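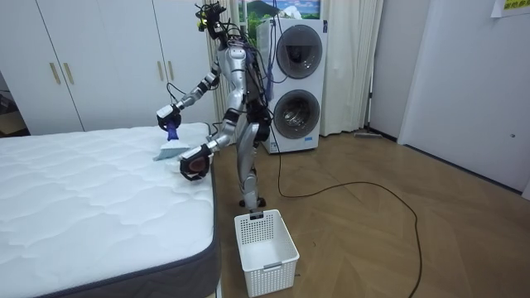

Accueil > Club > Soirées > Notes d'intervention

Novembre, par Zahira Ngau

Marcher l'hiver sur la crête de Clellard

Bonsoir à tous ! Commencer par demander qui est déjà monté là-haut avec de la neige. Laisser les mains levées, ça met de l'ambiance.

Raconter le départ du parking d'Ultov à 6 h 30, à la frontale, et le silence dans la forêt – un vrai bonheur. Le sommet est à 1 308 mètres, ce n'est pas l'Himalaya, mais avec le vent du nord on s'y croirait ! Montrer la carte : 13 kilomètres aller-retour, la bergerie, puis le col où l'on chausse les crampons.

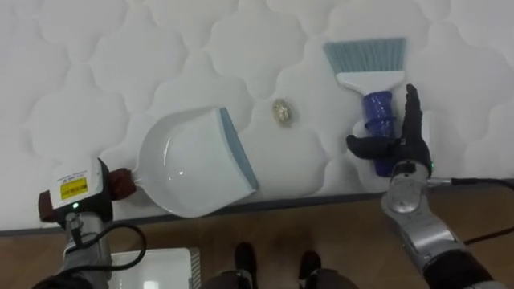 Latuheru m'écrivait après la sortie que le col lui avait paru bien plus raide à la descente qu'à la montée, et qu'il aurait aimé sortir le piolet plus tôt. Il a raison, et j'insiste là-dessus : on s'équipe sur le plat, avant la pente, tant qu'on a encore les doigts souples.

Ensuite, dans l'ordre :

1. Le sac. Deux paires de gants, toujours. Thermos à portée de main, doudoune tout en haut. Faire passer mon vieux sac dans les rangs.

2. L'orientation. Lire l'azimut à voix haute, chacun son tour. Parler de la fois où l'on a tourné dans le brouillard sous la corniche (ne pas y passer dix minutes, Zahira !). 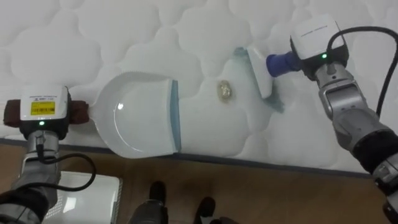
3. Le demi-tour. Fixer l'heure au départ et s'y tenir. Nous avons renoncé 2 fois l'hiver dernier, et ce sont de très belles journées quand même – le vallon sous la neige fraîche, quelle merveille !

Questions, puis inscriptions pour la prochaine sortie. Rappeler d'essayer les crampons sur ses chaussures à la maison.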